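Storance Community Kitchen, Fanville
Monthly safety checklist — September
Area: prep room, dish storage, rear corridor

1. Exits and access
Rear door opens fully from inside: OK
Corridor clear to full width: NOT OK. Flattened cartons stacked beside the door. Remove before Saturday.
Emergency light, 2-second test: OK

2. Fire equipment
Extinguisher gauge in green zone: OK
Fire blanket pull tabs reachable: OK
Service tag legible: NOT OK. Ink faded. Request a new tag from Haddad.

3. Plastic goods
No cracks, sharp edges or heat damage. Discard any item that fails.

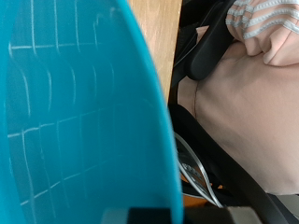
Item 3: teal plastic, curved edge.

4. Electrical
Outlets near sink trip on test button: OK
Kettle cord: OK
Load on counter strip under 600 watts: OK
Freezer plug seated: OK — cord now routed behind the unit as asked last month.

5. Linens
Kitchen towels folded and kept away from burners. Spare stock on shelf 6.
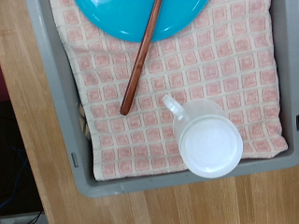 Item 5: checked towel, folded in gray tray.

6. Gas and heat
Shutoff valve turns by hand: OK
Hood filter: NOT OK. Grease on the lower face. Clean and recheck.
Pladuro mat at range lies flat: OK

7. Dishes
Check rims for chips by eye, then by fingertip. Stack by size, heaviest at the bottom.

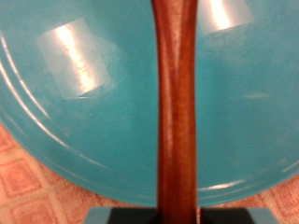 Item 7: turquoise plate, glazed.

8. Water
Hot tap reaches set temperature: OK
Drain under sink 2: slow. Monitor — no work order yet.

Open items carried forward: corridor cartons, service tag, hood filter.
Form 23, keep with kitchen log.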